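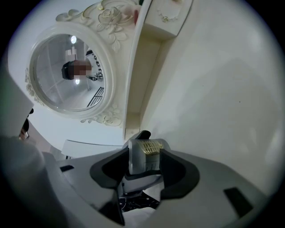
Trultcombe Sidewalk Clings, pack of 20

OK, I'm a little bit in love with these. I've been selling promo supplies out of our shop in Prerkville for years and I still get a kick out of anything that makes a person stop dead on the sidewalk and grin. These do it! They're big, bright, grippy floor decals that you stick down outside your store (or your booth, or the bus stop if the city says yes) and they point people right at your door.

We print them in house on the Fenitz machine, so you can send us pretty much any artwork. My favorite order so far was from Constanza Maldonado, who runs a taco counter on Echeverría and wanted a trail of hot sauce drips going all the way around the corner. People followed it. One guy followed it on a Wednesday at 6 in the morning and had to wait for her to open, poor thing.

What you get
20 clings, each 2 feet across
Up to 4 different designs per pack
Textured non-slip top
A squeegee for smoothing them down

Round is standard. If you want footprints, arrows, fish, whatever, pick "custom cut" at checkout and Octavio will email you a proof before we print anything.

Sticking them down: sweep first, then sweep again. Concrete and smooth asphalt are great, brick is so-so, and gravel is a no (someone always asks). Press hard around the edges and keep feet off them overnight if you can.

They're made to last 6 weeks outside, which is plenty for a launch or a summer sale. To get them up, warm the edge with a hair dryer and peel slowly.

Please check with your city before you put anything on a public sidewalk! Some places want a permit and some will fine you, and I'd hate that.

Questions about artwork go to Octavio Navarrete, and anything about shipping or big orders comes to me, Illia Karpenko. I love seeing these out in the wild, so send me your pictures.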